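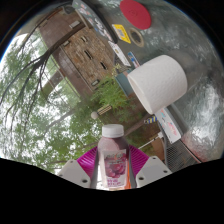 Photo: mapleknob / Drutuveo Forums, member upload

Drutuveo Forums > Decks & Patios > Furniture

Working outside on a rippled glass table, keep or swap?

mapleknob
5 October 2026
ok quick one before I have to go back in. We've been using the deck as the office since July, two laptops, cups, juice, all on the glass patio table. Mostly love it. Trees keep the glare down and the wicker chairs are fine for a couple hours.

Problem is the glass. It's the wavy kind. Cups rock a bit if you hit a bad spot, pens roll, can't write on paper without it looking like a seismograph. And purple juice on textured glass = drips sit in the ripples and dry there. Do I
- put something flat on top
- sell it and get a slat table (looking at the Plarwood 60 inch)
- leave it alone

Partner votes leave it alone. I do the wiping so.

deckrat_9
Leave it alone. Coasters. Done

tinbucket
Have had the Plarwood for 2 summers. Nice table, heavy, but slats are WORSE for crumbs and pens. Pens go straight thru. You'll be under there on your knees. Also ours needs oil every spring and I always do it late.

mapleknob
hm ok did not think about pens going thru

We do have a coaster for the bottle, red one. It lives with the bottle. The cup never gets one, dont ask me why

sillyporch
Cut a piece of clear vinyl to fit. I got the Imhof table cover stuff off the roll, lays flat after a day in the sun. Write on it, wipe it, roll it up in the fall.

deckrat_9
vinyl on glass traps water and goes cloudy. And it gets sticky. Hate it

sillyporch
Mine hasnt. Two seasons. You lift it up after it rains, not hard

deckrat_9
so now there's a chore where there wasn't one

tinbucket
Can we see the table? Hard to say w/o knowing how wavy. Some of those are barely textured and some are like a shower door

mapleknob
sure. silver laptop is mine, the dark gray one on the right is partner's. yes we both have a sticker thing
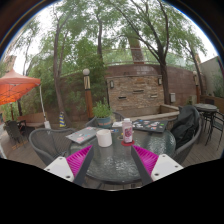
Re: Working outside on a rippled glass table, keep or swap?

tinbucket
Oh thats a good looking setup. Yeah thats pretty wavy. I would not sell that table though, it goes with the chairs and you'd end up wanting new chairs too. Ask me how I know

brickandfern
Came for the table, staying for the curved brick wall. And the teal pot! Is that glazed? I have been looking for that color forever.

On the table, just get a desk mat each. Not the whole top. I use the Alden felt one, 9 bucks on sale, comes in at night with the laptop. You keep the glass showing which is the nice part.

sillyporch
felt outside?? first juice spill and its a purple mat

brickandfern
It comes IN at night. And drink goes on the other side from the laptop, like a civilized person

deckrat_9
mat is fine. I will allow the mat

mapleknob
pot was here when we moved in, no clue on the brand, sorry! Plant is doing better than anything I bought on purpose.

Mat idea is good. Does it slide on wavy glass tho? That's my worry, less surface touching

brickandfern
Little bit. I put those clear rubber dots on the corners, the cabinet door ones. Pack of 10, used four.

tinbucket
For the dried drips, old toothbrush and dish soap, go along the ripples. Rinse right away. Don't use the scrubby side of a sponge, I scratched my moms table that way and still hear about it

sillyporch
Vinegar works too for the purple. Half and half with water, let it sit five min. Keep it off the frame if its painted.

deckrat_9
or drink water

mapleknob
lol no. ok going with two mats and dots, toothbrush this weekend. If they slide I'm trying the vinyl and sillyporch gets to say told you so. Partner already thinks the winner is "leave it alone" because technically the table stays

sillyporch
measure the table before you order vinyl, the corners on round ones waste a lot off the roll

mapleknob
round one has corners?

sillyporch
the OFFCUTS. you know what i mean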